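From: Antigoni Tsoukalas
To: parish-readers list
Subject: Re: Michailidis book, autumn reading

Emmett Pennington wrote:
> I finished the Michailidis over the weekend and I think it's the
> clearest defence of parish schooling I've read. 200 pages and not
> a dull one. Could we take it up in May? Chapter 4 alone is worth
> the price.

Emmett, I've read chapter 4 twice now and I'm still not convinced. He says families drifted away from Mass when the schools stopped teaching the catechism by heart. Maybe so. But he gives 2 parishes as evidence, and one of them closed when the mill did. I'd want to know where the people went before I blamed the textbook.

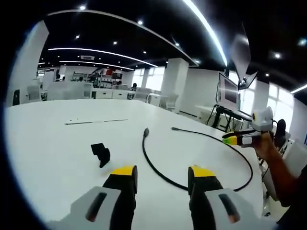
1. What I'd ask the group

Does he ever speak to a parent who left? I couldn't find one. There are plenty of bishops, and 20 footnotes to his own earlier essays.

2. The translation

Rafail tells me the Greek edition has a longer preface that is much less sure of itself. Why was it cut? The Wetley edition doesn't say, and I don't love that. 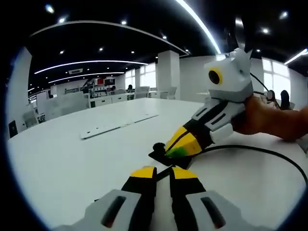

It also makes me wary of the back cover, which calls the book "the last word" on the subject. Dionysis can probably lend us his copy of the Greek if Angeliki is willing to read a page or so aloud.

I'm not voting against it. I'd just rather we read it beside something that disagrees, and I'd favour a shorter book for that. Suggestions to the list by Friday, please.

Antigoni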